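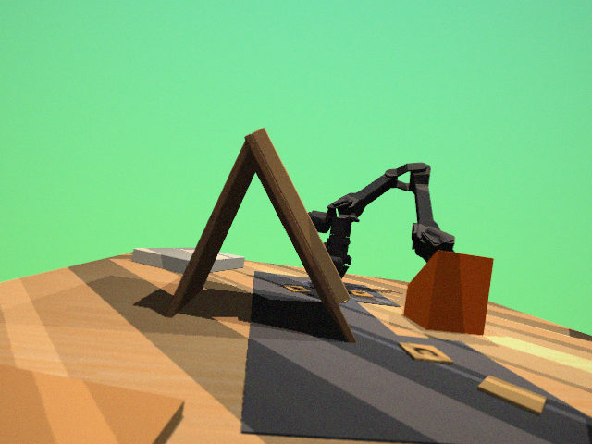 Figure 1. Two boards leaning together on a wooden tabletop (computer render).

How a rumour moves through a local election
Student project report, Media and Public Life
Group members: Elínborg Kragh, Oluf Hafstein, Sigrún Overgaard
Supervisor: Gunnlaugur Briem
Submitted October 18, 2025

1. Background

In June the town of Naltgate held a by-election for one council seat. Two candidates ran. During the last part of the campaign a claim went around online that the leading candidate, Preben Hafstein, had been promised a paid position with Idia, a parking company that was bidding for the downtown contract. The claim was false. Idia had withdrawn its bid before the campaign started, and the withdrawal is recorded in the council minutes.

We should state that Preben Hafstein is the uncle of one of our group members. Oluf did not code any of the posts and did not take part in the interview with the candidate. He worked on the timeline and the council records only.

Our question was where the claim first appeared, how it changed as it was shared, and whether the correction reached the same people.

2. Material

We collected 500 public posts and comments from three places: the Naltgate community page, the comment section of the local news site Flernel, and a neighbourhood message board. We searched for the candidate's name, the company's name and the word "parking". Duplicates were removed before coding. Private groups were left out because we had no permission to use them, so anything that happened there is missing from our results.

Sigrún and Elínborg each coded the posts separately. Every post was marked as repeating the claim, questioning it, correcting it, or unrelated. They disagreed on 29 posts, mostly ones that could be read as sarcasm. These were discussed with our supervisor and settled one at a time. In a few cases we still think the other reading is possible.

We also sent a short questionnaire to 50 residents and received 30 answers. The sample was not random. Most of the people who answered were contacted outside the library or through our own families, and older voters are overrepresented.

3. Where it started

The earliest post we found was a question on the message board: did anyone know why Hafstein had met with the parking people? It did not mention a job. The poster had seen a page from the candidate's public calendar, which listed a meeting with Idia the previous year, when he sat on the transportation advisory board.

The job offer appears for the first time in a reply the same evening. The reply gives no source. By the next morning it had been copied to the community page with the question mark removed, and from that point nearly everyone treated the job as the main part of the story -- the calendar entry is hardly mentioned again.
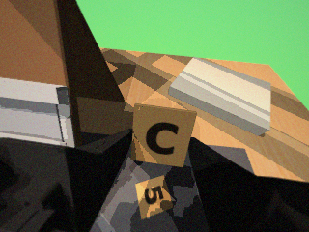
The wording also became more exact over time. Early posts say "some kind of job", later ones "a consulting job", and toward the end several posts name a salary. The salary figures do not agree with each other. We could not trace any of them to a document or a named person.

4. The correction

Flernel published an article with the council minutes attached two days before the vote. The editor, listed on the site only as Þorgeirsson, told us by email that the article had been ready earlier but was held until the company confirmed in writing. The article was shared on the community page, where it drew fewer comments than the original claim. On the message board it was not posted at all until after the election.

Most of the residents who answered our questionnaire had heard the claim. Fewer had heard the correction. Among those who had heard both, the most common answer was that they were not sure which one to believe. One person wrote that the minutes "could have been changed afterwards". Another wrote that it made no difference because all council members have friends in business.

Preben Hafstein lost the by-election. We have no way of measuring whether the claim affected the result and we do not try to estimate it. Road maintenance and the closing of the swimming pool were bigger topics in the posts overall.

5. Problems with the method

The community page deletes comments that are reported, and we do not know what was removed before we began collecting. The time stamps on the message board are shown only to the nearest hour, which makes the order of some replies uncertain. Our questionnaire was also handed out after the vote, and people's memory of when they heard something is not reliable.

If we did the project again we would start collecting during the campaign. We would also add a separate code for posts that ask a question, as we ended up putting them under "repeating" or "questioning" depending on tone -- and that was the main cause of disagreement between the coders.

6. Division of work

Elínborg: coding, questionnaire, sections 3 and 4.
Sigrún: coding, interview with the candidate, section 5.
Oluf: timeline, council records, sections 1 and 2.

The coding sheet and the questionnaire are in the appendix. The collected posts are stored without user names and can be read on request through the department office.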